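September, notebook, subscription app for Sampaio magazine

Continued with the renewal screen this morning. The old version asked the reader to sign in two times before the payment page, and I think we lose people there. Build 28 keeps the login from the newsstand and goes directly to the price. I sent it to 650 test accounts at 10:40. The push message went out late again, the Stemum queue was full.
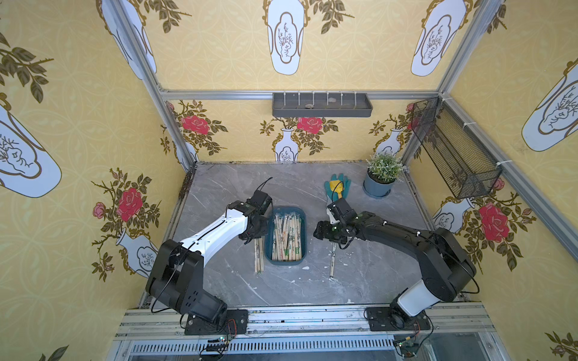 Luana Sales wrote back that the price must be shown before the login, also for readers who come from the free issue, and that Primard will not sign off the build without it. I moved it up. It is one line in the layout file, but the text in small phones now breaks badly – to fix.

Total subscribers in the export: 3,902. The dashboard says 300 less. I suspect it still leaves out the gift subscriptions.
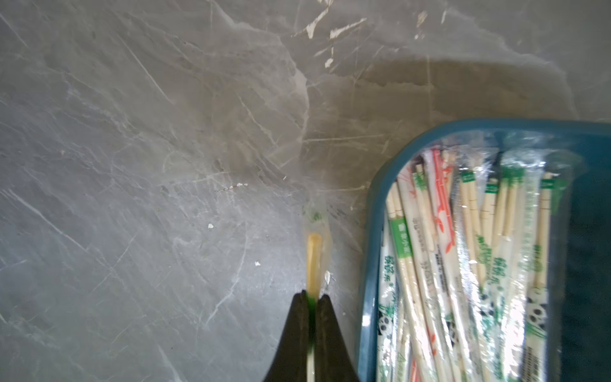

I asked Sustent for the raw table so I can compare the two lists by account number. Until it comes, use only the export for the report. Cover download on slow network not tested yet.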